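Workshop tips: robot arms and small circuit boards

Small arms are turning up on more home and school benches, and most of the trouble we hear about at the Erkville workshop comes from the same handful of habits. These are the rules we use for board handling. They suit any light two-finger gripper, and they work just as well in a simulator before you try them on the bench.

Fix the board first. Never have the arm pick at a board that is lying free. Use a fixture block with clamps along the front edge, and tighten them by hand, a little at a time, going from one to the next. If the board bows, back off and start again. Two clamps will do for a short board. Use three on a long one.

Know what is live. A lit LED means there is power on the board, so treat every pin as live until you have unplugged it. An unlit LED proves nothing. Pull the supply lead, then wait 15 seconds before putting fingers or metal tools near the headers.

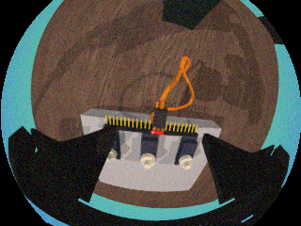
Keep wires up and out of the way. A loose loop is the first thing a finger will catch on the way in or out. Set the approach so the fingers come down on either side of the fixture and stop short of the pins. Run the path once at the slowest speed with the gripper open, and keep a hand on the stop button while you do it.

Header pins bend easily and seldom straighten well. Leave at least 3 mm between finger and pin at the closest point. If you can't get that, turn the block.

Check the fingers too. Wipe the pads with a dry cloth before each session and look for grit or bits of solder. We replace ours every 14 weeks, sooner if the edges have gone shiny.

Mark the block's position on the bench with masking tape or a pencil line. Wood is fine as a bench top, but wipe up spilled flux before it gets tacky. Anyone moving the block writes it on the job card and reruns the slow pass.

Store boards in anti-static bags, labelled with the date of last use. Cards and labels are in the drawer under the vise.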